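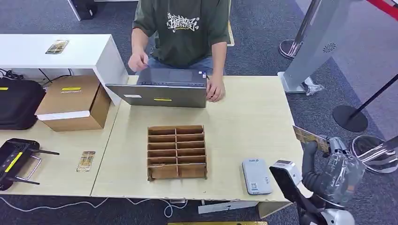 Larnside Removable Equipment Labels are made for offices, schools and workshops where many people share the same things. They are small, they hold well on smooth surfaces, and they can be peeled off again when the equipment gets a new owner. Most of our customers first order them for computers, and the question we get most often is where to put the label. We suggest the back of the lid, near the bottom center, where the small yellow label sits on this silver-gray laptop. It can be read from across the table while the computer is open and in use, and the hands of the user do not rub on it. The palm rest is a poor place, as the print there becomes pale after some months.

The labels are sold in rolls of 1000 and come with a cardboard core that fits the Clonlow desk dispenser and most other dispensers with a narrow spindle. You can write on them by hand or print them in a thermal transfer printer. Please do not use them in a laser printer. The heat makes the glue soft and it can stay inside the machine.

Choosing a color
We keep 16 colors in stock. Yellow with black text is the easiest to read in weak light and remains the color we sell most. The pale gray looks nice on new equipment but it is hard to find on a metal surface, so please order a sample strip before you decide for a whole building. The red has a little more gloss than the others – some customers like this and some do not. 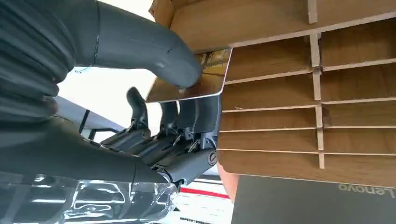 Last changed: October (glue types and core size)

Choosing a glue
There are two types. Kashindye is the standard glue. It is meant for metal, glass, painted wood and hard plastic, and it comes off in one piece for up to 2 years after you put it on. After this time the label can still be removed, but it may leave a thin line which you must wipe with alcohol. Coka is the stronger one, for tools and for surfaces which are not fully smooth. We do not recommend it for screens, for leather or for anything you plan to sell later.

How to apply
Clean the surface with a dry cloth. If it was cleaned with an oily product before, use alcohol and wait until it is dry. Put down one short side first and then press toward the other side with your thumb. Leave the label alone for an hour before you write on it with a marker. With a pencil or ball pen you can write directly.

Technical details
Material: matte polypropylene film
Corners: rounded
Labels per roll: 1000
Colors: 16
Glue: Kashindye (standard) or Coka (strong)
Order code: LR-141, followed by K or C for the glue

Ordering
Orders which reach us before noon on Tuesday leave the warehouse in the same week. Mixed boxes are possible, but each roll has one color only. Unopened rolls can be returned. We cannot take back rolls with printed text or numbers, so please check your list carefully before you confirm it.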